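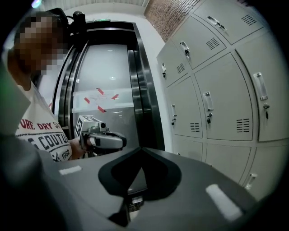 White T-shirt with red and black lettering across the chest.

How to pack a box of medical supplies for the Ekby depot

First of all, thank you for thinking of it! The February convoy takes up to 412 boxes out to the field clinics Lestik supports, and a well-packed one can go straight on to the lorry without anybody having to open it up and start again (which, I can promise you, is a cold job at six in the morning).

Start with a sturdy double-walled carton, and please keep the full weight under 15 kilos, as most of them are carried by hand at the other end. Line the bottom with something soft. Rolled bandages do nicely, and then your padding is useful too.

Put only one sort of thing in each box if you possibly can. Dressings, gloves, splints and slings are always welcome. We can't take any medicines, not even an unopened packet of paracetamol, and anything sterile needs at least 3 months left before its expiry date. Gloves go in their original packets, and 250 pairs will fit comfortably in a medium carton with a bit of patience.

Write your list in capitals, two copies, one inside on top and one taped to the side. Leave the lid open until you've checked the list against the box – I've had to slit my own tape more than once.

Then tape every seam twice and bring it to the Raudsepp Road entrance before four in the afternoon. If you can't get to us, Prondico will collect from your door once you and your neighbours have 70 kilos between you.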